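School lunch debt should not follow a child into the cafeteria

Print | E-mail

By Ngan-ling Tsang
Jun 17, 2026

The Cakton school district sent letters home in December to families behind on lunch payments. My neighbor got one. She owed 13 dollars. Her son had already been given the cold sandwich for two days, in front of his friends, and he stopped going through the line.

I have heard the argument that parents need to pay what they owe. Most of them do. The district says it is carrying 1830 dollars in unpaid meals at the middle school. That is a small sum for a district this size, and the letters and phone calls cost money too.
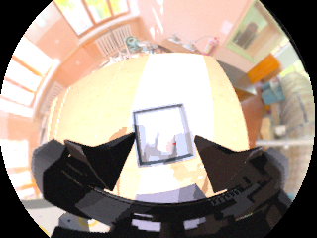
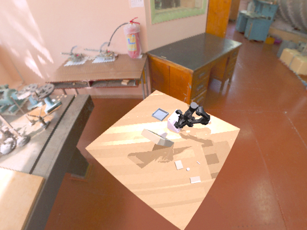
A tabletop in sunlight, in both views.

The church on Saragih Street served free breakfast for years and did not ask anyone for a pay stub. Kids came, ate and walked to school. When the program closed, the district said it would pick up the work. It picked up part of it - the part with forms.

The school board is being asked for 3000 dollars to clear the debt and feed every child the same hot meal next year. I think it should vote yes. Bill the parents if you have to, but leave the kids out of it. A boy of 11 cannot fix a lunch account.

Print | E-mail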